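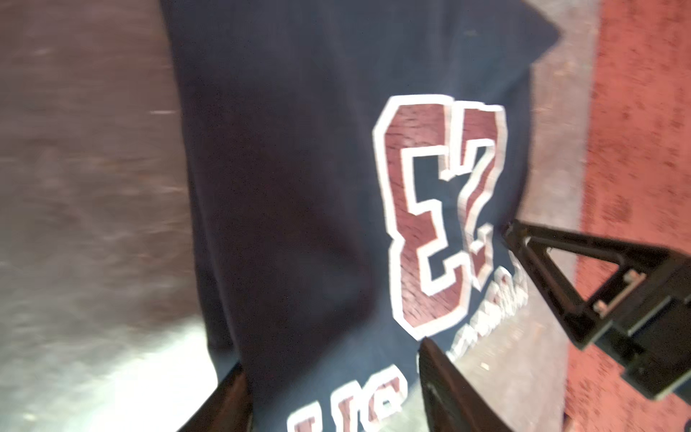

Plenov Textile Care is hiring a Garment Intake and Finishing Technician for its Walau plant. The plant cleans, inspects and returns team clothing for schools, clubs and amateur leagues under seasonal contract. Intake volume rises in January, when winter sports stock and returned fan apparel arrive together. Much of the work concerns decorated items such as a dark navy garment with a maroon 3 outlined in white, where base fabric and numeral must be assessed separately before a wash program is assigned. The position is full time and reports to the plant supervisor, Hussam Hijazi.

Duties

Sort incoming garments by fiber content, color group and type of decoration. Check seams, cuffs and numeral edges for lifting or fraying, and record defects in the Hakim tracking system before the load is released. Treat stains by hand according to the plant chart. Assign wash and drying programs - the technician, not the machine operator, signs for the program chosen. Press, fold and bag finished orders, and match each bag to its intake ticket.

The plant serves 214 client accounts. Each account has its own folding standard and its own rules on repairs. A technician is expected to look these up and follow them as written.

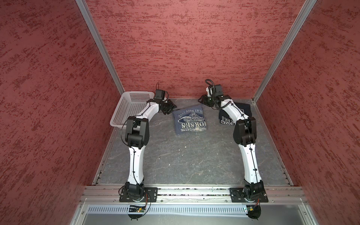
Requirements

- High school diploma or equivalent
- One year of work in a commercial laundry, dry cleaner, alteration shop or uniform supply business
- Working knowledge of care labels and common fiber types
- Ability to tell apart dark shades (a color vision check is part of the interview)
- Ability to stand for a full shift and lift 28 pounds

Experience with felt and chenille decoration is preferred. So is basic hand sewing, as loose numeral corners are tacked down on site when the client account permits it.

Schedule and training

The shift starts at 6 a.m. and includes a paid meal break. New hires complete 93 hours of paid training, split between the intake bench and the pressing line.
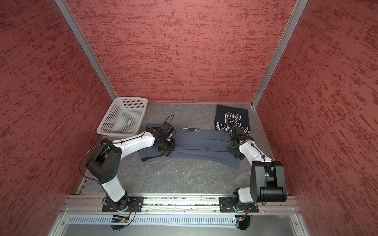
Training ends with a practical test in which the candidate sorts a mixed load, writes up the defects and selects a program for each group. Candidates who do not pass may repeat the test once. Overtime is offered during the January peak and is voluntary.

How to apply

Send a resume and the names of two work references to the Plenov hiring office, Zundeck Building, Walau. Write "Intake and Finishing" on the envelope. Applicants selected for interview will be contacted by phone and asked to bring proof of eligibility to work.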